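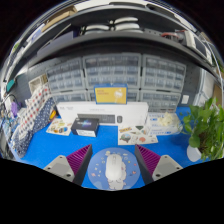 The blue desk, mid-sort. Mouse on its mat, stickers everywhere.

I've been putting off the desk since the start of May, and you lot have been very patient about it. Every time I post something about the spare room somebody asks whether the desk is done, and every time I change the subject and show you a curtain. Well, I finally sat down to it this week with a pot of tea and the radio on.

First, the blue. I know it's bright. It was a dull sort of beige when we moved to Hokuldale and I lived with that for 20 months before I cracked. I wanted something that would make me want to sit there in February, when it gets dark before I've even thought about tea, and this does the job. Garba Dauda (who has been my friend since school and has never once held back an opinion) said it looked like the bottom of a swimming pool. I took that as a compliment!

Now the mouse. It's a plain white one, long and oval, nothing clever about it, and I love it. My old one had gone sticky round the sides and the wheel jumped three lines whenever I wanted one. I put up with that for far too long – you do, don't you, with small annoying things – and then one evening I was trying to get through the accounts for the craft stall and I'd simply had enough.

The mouse mat is the bit that makes me smile, though. It's round and sort of see-through, with little cartoon characters and stars and dots all over it in soft colours. Very possibly meant for a ten-year-old. I got it from Chukwu, the gift shop next to the chemist, where I'd only gone in for a birthday card, and I came out with that and 2 packs of envelopes and no card. I do wonder whether a round mat is a bit daft if you sweep your mouse about a lot, but I'm a small-movements person, so I hardly ever fall off the side.

Then there are the boxes. I am a terrible keeper of boxes. The big white one with the keyboard on the front has been lying at the back of the desk for ages, and I've got rather used to it as a sort of shelf. The yellow card with the blue border is stood on top of it, the one with the white cartoon character, and it cheers the whole thing up no end. The plan was to flatten the big box and take it to the recycling. The plan is still the plan! I just want to be sure I'm keeping the keyboard before I throw away the only thing it fits in. Does anyone else do this? My mum kept the box for her iron until the iron died, and then she kept it a bit longer.

The little navy box is staying whatever happens. It's got a lovely blue-purple design on the lid that looks lit up, and it's exactly the right size for paper clips and the spare key to the shed.

And the stickers. Oh dear. I keep buying sheets of them for the parcels that go out from the stall and then I can't bear to use the nice ones. There's one sheet of round and oval ones in yellow, orange, green and blue, which are sensible and will get used. The other is all different pictures, with a round one a bit like a globe and a red-orange cloud, and I've already decided the cloud is going on my diary. I had a proper count up of the whole sticker drawer afterwards and there were 53 sheets. I'm not buying any more until Christmas, and you're all witnesses.

Next job is somewhere to put them. I've seen a paper tray at Follberg that would fit at the back if the keyboard box ever leaves, and it comes in white or a mustard yellow. I'm leaning towards the mustard. If you've got one and the drawers stick, please tell me in the comments before I hand over any money.

Posted June 26, 2018 in Home, Spare room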